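Evening receptionist and bookings assistant, Clakance Adult Learning Centre

Clakance Adult Learning Centre is looking for an evening receptionist and bookings assistant to join the front desk team. The post is part time, 24 hours a week, and is permanent after a probation period.

About the centre

We run day and evening courses for adults in Dundier and the villages nearby. Last year 972 people enrolled with us. The courses include English and maths, book-keeping, sewing, first aid, bicycle repair, computer building and cookery. Most evening classes start at half past six and finish by nine.

The front desk is on the ground floor, next to the Skakedlow Road entrance. It is the first place learners come to, and on enrolment evenings it gets very busy.

What you will do

Greet learners, tutors and visitors and sign them in.
Answer the phone and reply to emails sent to the bookings address.
Take course bookings and payments by card, and issue receipts.
Print registers and put them out in the rooms before classes begin.
Tell learners about room changes and cancelled sessions.
Keep the noticeboard and the leaflet racks up to date.
Lock the front office at the end of the evening and hand the keys to the duty manager.

You will share the desk with one other person until seven o'clock. After that you will be on the desk by yourself, with the duty manager in the building.

What we are looking for

You need to have worked with the public before, in any kind of job. Shop, café, surgery and library work all count. You should be comfortable using email and a booking system, and you should be able to write a clear message without mistakes in names, dates or prices.

It would help if you speak a second language. Arabic, Polish and Portuguese are the ones we are asked for most. A first aid certificate is useful too, but we can put you on our own course if you don't have one.

We do not ask for a degree or for any particular school qualifications.

Hours and pay

The hours are worked over four evenings in term time, with some daytime shifts in enrolment weeks. The rota is sent out a month ahead. During Ramadan, staff who are fasting can move their break to sunset or swap to an earlier shift, and we will ask you about this before the rota is drawn up.

Pay is on grade 3 of the centre's scale and is reviewed each year. Holiday is given on top of the weeks when the centre is closed, and there is a workplace pension. Staff can take one course a term free of charge, as long as there is a place left on it. Materials are charged at cost.

How to apply

Fill in the application form, which you can download from the jobs page or collect from the front desk. Please don't send a CV in place of the form. Use the last section to tell us about the public-facing work you have done. Two sides is enough.

The closing date is 12th March. Interviews will be held at the centre later in March and will last half an hour, with a short written task beforehand. We will write to everyone who applies, whether or not they are being interviewed.

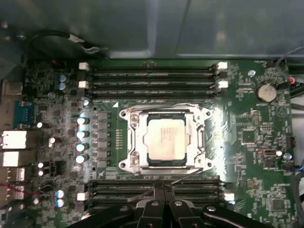
Can I do the job if I am already enrolled on an evening course at the centre?

You can, provided the course doesn't fall on your working evenings. Tell us on the form which course you are taking and we will look at the rota before the interview.

The offer of a job depends on two references and a basic criminal record check, which the centre pays for. The building has a lift and level access from the car park. If you need the form in large print, or any other change to the application or interview, please let us know.

For a chat about the post, ring the front desk and ask for Hazem Slaoui, front desk manager. He is in from two o'clock in term time.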